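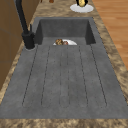
Home Syllabus Handouts Tool Sign-up Contact

Skesuvari Shared Workshop
Build a Kitchen Arm at Home, Handout 2: Practice in the Simulated Kitchen

By now your Hundunik arm is bolted to something. If that something is your kitchen table, please reread Handout 1, especially the paragraph on clamps.

We work in simulation this session. Plates in a simulated kitchen are free, and the workshop's supply of real ones went down sharply last December. Load the kitchen before class. It takes 768 MB on disk and a good deal of patience on an old laptop, so don't start it five minutes before we meet and then look hurt.

What you are building toward is a short, dull routine: reach over the drainboard, find the dish, lift it, put it on the counter. You will do this many times. Dull is the goal. An exciting dish routine is one we have to sweep up.

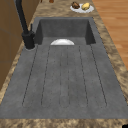
Fig. 1. Sink with a white dish in the basin and a clear drainboard.

Before you touch the gripper settings, write down what your arm would need to know to pick up that dish. Most people write "where it is" and put the pencil down. Keep going. How deep is the basin? Which part of the rim can the fingers get to? Where does the wrist go while the fingers are busy? And there is a faucet on the left, which your elbow will find without any help from you.

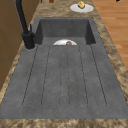 Edge detection is where homebuilt arms get their bad reputation. The usual beginner's script looks for strong dark lines and calls the strongest one the edge of the object. Try it on any sink with a grooved drainboard and it will proudly report several long, skinny objects that can't be picked up. The dish makes things worse, with the lip of the drainboard hiding its near side, so a circle finder is handed half a circle and asked to be brave. Fit an arc to the part you have, estimate the center, and leave some clearance above the lip on the way in.

Run 100 attempts with your first settings and save the log, including the embarrassing ones. Then change one setting and run again. If you change four settings and it gets better, congratulations, you have learned nothing and must do it over.
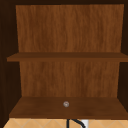 Shelf exercise

Same arm, smaller target. A small round knob sits on the bottom shelf of an open cabinet, and you have a middle shelf overhead to hit on the way out. Set the approach speed to 300 in the Tresora panel. The slider goes higher. Leave it alone.

Bring your log, a sketch of your approach path, and the hex key you borrowed.

Skesuvari Shared Workshop Contact the front desk Copyright 2023 Back to top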